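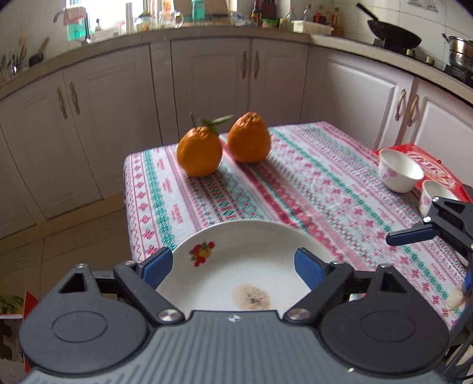 Should the everyday dishes get the same care as the good ones? They should get more, because they are the ones that touch food every day.

I have held this view for a long time and I hold it more firmly the older my kitchen gets. In most homes I know there is a shelf of dishes that are brought out for guests and put away spotless. Then there is the stack by the stove, with fruit printed on the rims and a few scratches across the middle, and that stack gets whatever effort is left at the end of the evening. I think we have the order backward.

Consider how often each set gets used. My own good plates came from Draswood and I doubt they have seen 14 meals. They are handled with both hands, washed one at a time, dried with a cloth and stored with paper between them. The plain white ones with the fruit on them have done nearly all the work in this house, and for years I stacked them unscraped and left them until I felt like dealing with them. A spot of sauce dries hard in two hours. After a night it needs soaking, and if you lose patience and go at it with a scouring pad, you add one more scratch to the ones already there.

The usual argument against me is that cheap plates can be replaced. That is true. A set of white plates costs very little, and the housewares aisle at Plullell has more of them than anyone could need. But people who say this rarely replace them. They keep eating off the same dull plates and feel slightly bad about them. If you are going to keep a thing, you may as well look after it. If you are not, give it away and make room.

I also don't accept that a printed plate with little pictures of fruit is something to hide when company comes. These patterns were everywhere when I was growing up, and I would know them in any kitchen. Red and yellow fruit, green leaves, plenty of white around it. A plate like that next to a couple of oranges makes a friendlier table than a charcoal stoneware set chosen to match the countertop. I understand that taste is taste. I only object to the idea that the friendlier plate is the lesser one.

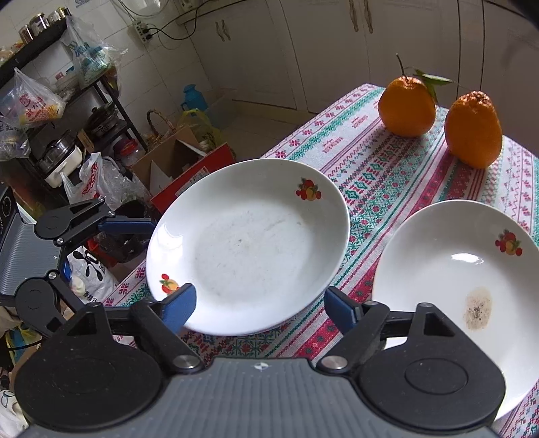 Fruit-pattern plates on a banded tablecloth, with two oranges at the far end.

The tablecloth belongs in this argument too. A busy cloth with bands of flowers and diamonds is often treated as a way to hide stains. It does hide them, and that is my complaint. A plain cloth shows the drip and you wipe it. A patterned cloth lets you put it off, and by the next morning your sleeve finds it. I use patterned cloths all year and like them very much, but I wipe the whole surface after each meal, whether I can see anything on it or not. It takes less time than rinsing a pan.

The same goes for checking plates. Look at the flat center under a good light before the plate goes back in the cupboard. Glare off the glaze can cover a faint mark, so tilt it. Run a thumb across. If you feel grit, it goes back in the water. A scratch will stay, and there is no shame in a scratch. Dried food is a different matter and should not be in the cupboard.

For anyone who wants a method, mine is dull. Scrape first. Rinse the plates right after the meal even if the real washing comes later. Use warm water, a soft sponge and a little soap. For a brown spot that has set, I leave a paste of baking soda and water on it for nine minutes while I wash the glasses. I have tried the Kimaro cleaning powder and it did nothing the baking soda had not done already. Printed decals should never be scrubbed hard. They sit near the rim on most plates, which is lucky, since the food mostly doesn't.

Some readers will say this is too much fuss over dishes that cost less than lunch. My answer is that the fuss is already being spent, on the set that comes out in June for one dinner and goes back in its paper. I moved mine to the stack by the stove, and the Draswood plates are on the top shelf, where I need a chair to reach them.

Recent items
Is a Dish Rack Worth the Counter Space?
Plastic Tablecloths and the Case for Keeping One
What I Stopped Buying at Fisotum
Small Bowls: How Many Does a Household Use?
Fruit on the Table, Not in the Refrigerator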